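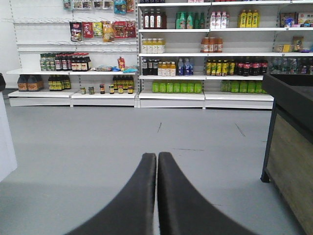 White shelving in the Jenuvside shop, hooks still to be filled.

Jenuvside Village Shop - progress report to the Galeck Fund
Period covered: January to March
Prepared by Duangjai Nuchit, project coordinator

1. Summary

In this period we have signed the lease, agreed terms with our main wholesaler and sold most of the member shares. The opening is moved from April to May. The reason is the electricity supply to the cold room, and I explain it in section 4. The money is within the budget, except one line.

2. Membership and shares

At the end of March we had 169 members. This is more than I wrote in the application, where I expected to reach such a number only after the first summer. Many households joined after the open evening in February, when we served soup and people could ask questions about prices. The most common question was whether the shop will be more expensive than the supermarket in town. I answered that some goods will be and some will not, and we have now put a price comparison on the door so that everybody can check.

Membership from the upper road is still weak. Those houses are far from the bus stop and the older people there did not receive our letter, as the delivery round did not include them. We have printed the letter again in larger type and it will go out in April.

3. Suppliers

Vik will deliver dry goods, tinned food and household items. They wanted a minimum order which was too high for us, and after two meetings they agreed to lower it for the first 6 months. After this we must discuss it again. I am a little worried about this and I will keep the Fund informed.

Bread will come from the bakery at the mill, every morning before 7.30. For eggs, potatoes, onions and honey we have agreements with growers in the parish. The agreements are simple, one page each, and they say who takes the loss if something is not sold. For fruit we do not yet have a good solution in winter.

The stock list has now 42 product groups. The smaller packets, such as sewing things, batteries and seeds, will hang on hooks and the heavy goods will go low down. The members asked that nothing which weighs more than a bag of flour should be placed above the shoulder.

4. Premises

The landlord has repaired the roof gutter and paid for it himself. The cold room needs a stronger supply than the building has today. The electricity company gave us first a date in March and then changed it to late April. We could open without the cold room, but then there would be no milk, and milk is what people come for. So we decided to wait.

The ramp at the entrance was refused in the first drawing as it was too steep. The second drawing is longer and turns once. It was accepted.

5. Staff and training

We have appointed a shop manager for 3 days a week, and two part-time assistants. The manager has worked before in a village shop and knows the till system, Dritix, which helps us a lot. The food hygiene course is booked for all of them in April. I would like also that a few members take the course, for holidays and sickness.

6. Budget

We have used nearly half of the grant. The line for electrical work will be higher than planned and I ask permission to move money to it from the line for printing, where we have saved by using the school's machine. No other change is requested. The full table and copies of the invoices were sent separately by email.

7. Next period

April: electricity connection, hygiene course, first delivery from Vik, price labels.
May: trial week for members only, then opening to all.
June: first stock count and a short survey at the till.

Please let me know if the change in section 6 can be approved before the electrician begins - he needs a deposit from us in the middle of April.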